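Flat drying

Flat drying is a method of drying washed garments on a horizontal surface, without hanging or tumbling. It is used mainly for knitted goods, which stretch under their own wet weight when suspended from a line. The method is slower than line drying and takes up more floor or table area for each garment.

Principle

A knitted fabric is built from interlocking loops. When the fabric is saturated, friction between the yarns falls and the loops can shift. On a line, the water held in the lower part of a garment pulls on the upper part, and the loops lengthen in the direction of the pull. A horizontal surface carries the weight evenly, so the loops dry close to the position in which they were laid. Reshaping by hand at this stage is called blocking in hand knitting and dressing in some commercial laundries.

Woven fabrics are less affected. Their yarns cross at right angles and have little room to move, and most woven shirts and sheets can be hung without measurable change in length.

Surfaces

Three types of surface are in general use: solid tables, mesh racks, and absorbent pads laid over a floor. Mesh allows air to reach both faces of the garment. A solid table gives better control of shape but dries only the upper face, and the garment has to be turned at least once. Pads draw off water in the first hour and are then replaced or removed.

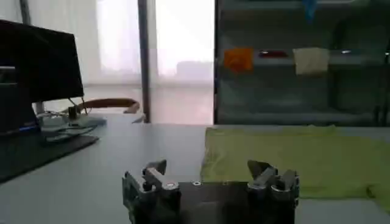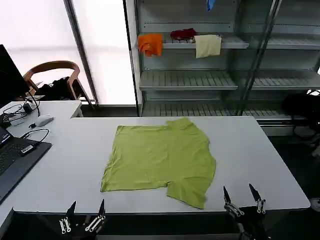
Laying out begins with the removal of free water, usually by rolling the garment in a towel or by a short spin. The body is placed first and squared at the hem and side seams, after which the sleeves are set at their natural angle. Light creasing across the body, as on the green T-shirt on the white table, is normally smoothed with the flat of the hand, working from the center outward. Collars and neckbands need separate attention, as the cloth tends to bunch and curl there. Pulling at a single point is avoided.

Drying time

Time depends on fiber, fabric weight, air movement and humidity. In a trial at the Jutby textile workshop, 539 cotton jersey garments were dried on mesh racks at 20 degrees Celsius with a slow fan. The median time to constant weight was 8 hours. Wool garments of similar size were not included.

Commercial use

Flat drying is uncommon in large laundries owing to the space required. The Danonwood laundry operated a dedicated flat room with stacked trays and recorded 2,753 pieces in its busiest month, August, most of them sweaters. The trays were of the Rarnix pattern, with a removable mesh floor and a raised rim. A later design, the Keogh tray, omitted the rim so that sleeves could overlap the edge.

Care labeling

On garment labels the method is shown as a square containing a single horizontal line. Two horizontal lines indicate drying flat without wringing or spinning. Diagonal lines in the upper left corner of the square indicate drying in shade.

See also: Blocking (textile arts); Clothes line; Drying cabinet; Laundry symbol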